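Premau Table Oil: Set-up and Care Guide
Section 5: Preparing and oiling a tabletop
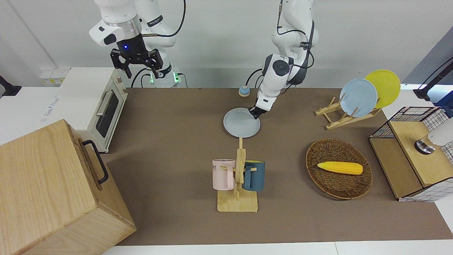 Issue 2 | 4 Feb 2025 | Page 19

Read Section 4 (Storage and disposal) before opening the tin.

1. Clear the tabletop. Take off plates, mats and cloths.
2. Wipe down with a damp cloth and leave to dry overnight.
3. Sand lightly along the grain. Remove all dust.
4. Stir the oil. Do not shake the tin.
5. Apply a thin coat with a lint-free cloth, working from the back edge to the front.
6. Wait 19 minutes, then wipe off any oil left on the surface.
7. Leave for 5 hours and apply a second coat in the same way.

Note: Tops finished with Hirose wax must be stripped before step 3. See Section 7.

Note: Do not set crockery on the table for 2 days after the last coat. Plates with an unglazed foot may leave rings after this time if they are dragged.

CAUTION: Oily cloths can catch fire without a flame. Lay them flat outdoors to dry, or soak them in water before disposal.

Continued on next page: Edges and undersides.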